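# Washing and storing mesh laundry bags

Updated March 3, 2020

Applies to zippered mesh bags used for socks, underwear, bras and light knits in a home washing machine. Drawstring bags close differently and are covered on a separate page.

## What you need

- One mesh bag per type of item
- A flat, light-colored surface for checking the mesh
- A soft toothbrush
- A drying rack or a line with clips

Fine mesh keeps lint out and is the right choice for hosiery and thin knits. Coarse mesh lets more water through and suits socks and anything with heavy soil. If you only own one kind, buy fine.

## Loading

1. Empty the bag and turn it inside out. Pick lint and hair out of the corners.
2. Turn it right side out again.
3. Close hooks, snaps and zippers on the garments.
4. Put the items in one at a time. Fill the bag no more than two thirds full. A packed bag washes the outer layer and leaves the middle soapy.
5. Close the zipper completely. If the bag has an elastic loop at the end of the zipper, tuck the pull under it.
6. Shake the bag once so the contents spread out.

A medium bag holds 10 pairs of ankle socks at this fill level. For bras, use 2 per bag, cups nested, straps inside.

## Washing

Set the machine to the temperature on the most delicate garment's label. Use a spin speed of 900 rpm or lower. Higher speeds press hard creases into the mesh and pull on the zipper stitching. Put at least two bags in the drum, or one bag with loose towels of similar weight, so the load balances.

Use liquid detergent. Powder can collect along the zipper tape in cold water. Skip fabric softener for the bags themselves. It leaves a film that holds lint.

Take the bags out when the cycle ends. Open them, remove the contents, and hang the bags by the closed end with the zipper open. Do not put them in a hot dryer. Polyester netting curls at the seams when overheated, and the curl does not come out.

## Checking the bag

Inspect the bags every 3 months if you wash weekly. I do mine in January and then each quarter. Pongsak Kaewkla, who wrote the first version of this page, checked his after every tenth load, which also works.

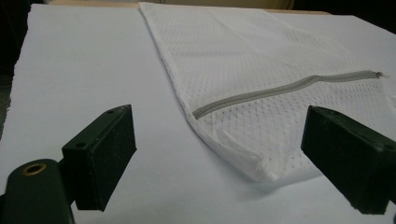

Snags are easiest to find with the bag empty and spread on something pale. Smooth it with your palm and work from the wide end toward the narrow one. Creases that run across the netting on the horizontal or the diagonal are fold marks and can be ignored. Follow the zipper from end to end, looking at the stitching on both sides of the tape. On a bag with a gray zipper on white mesh the tape stands out well, but light thread can be hard to see against the netting, so run a fingernail along it too. Check that the teeth meet along the whole length with the pull at the closed end. Then flatten any corner where the fabric folds over and bunches up. Lint packs into these spots, and small holes hide there.

Repair or discard as follows:

- **Single snagged thread:** trim flush. Do not pull.
- **Hole smaller than a shirt button:** darn with polyester thread.
- **Larger hole, or any hole beside the zipper:** discard.
- **Stiff zipper:** brush the teeth under warm water, dry, and rub with a plain candle.
- **Loose stitching on the tape:** resew with a short backstitch before the next wash.

## Storing

Fold each bag in half lengthwise, then in thirds, zipper outward and closed. Stand the folded bags on edge in a shallow drawer. Yoon-hee Choo suggested filing them by size with the smallest in front, and the page now follows that order. Bags must be fully dry before they go in.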